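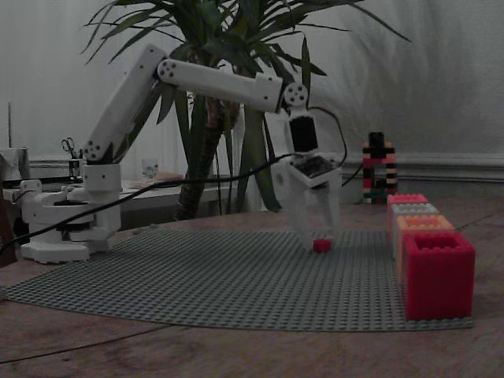

Robotics / Standards & Practice

Lastell Issues Bench Rules for Small Robot Arms

Lastell has published a set of working rules for desktop robot arms, covering cable routing, work area limits and record keeping. The rules take effect in March at its Etlow and Skanine sites and apply to any arm light enough to be used on an ordinary table.

The document runs to 62 clauses and replaces 2 older guidance notes, one for teaching benches and one for test benches. According to the company, the older notes disagreed on who may change a speed limit and on whether a bench needed its own stop switch. Under the new text every bench needs one, placed within reach of the operator's seat and outside the reach of the arm.

Cables take up the longest section. Power and signal lines to a gripper must have enough slack for the full travel of the wrist, and must be checked through one slow cycle before a program runs at normal speed. Lines that cross the tabletop are to be fixed at the base end. Tape is accepted for a single session – permanent setups need clips.

Three speed levels are defined. The lowest is required whenever a new pick position is being taught, including simple block handling. Moving up a level requires a logged run with no contact outside the marked work area. Loose items that are not part of the task must be kept beyond that boundary.

"Most of the faults we log on small arms are snagged wires and wrong start positions," said Bořivoj Bednárik, who edited the rules. "The arm itself is usually fine."

Gripper force is handled separately. Operators must record the closing limit for each type of part, and servo grippers are to be inspected after 2000 cycles or after any stall, whichever comes first.

Pagano, which supplies training benches to Lastell, said it will ship a printed copy of the checklist with new units. Existing benches can be used under the old notes until their next scheduled inspection. Requests for changes go to the editor in writing, with the bench log attached.

14 shares | 3 comments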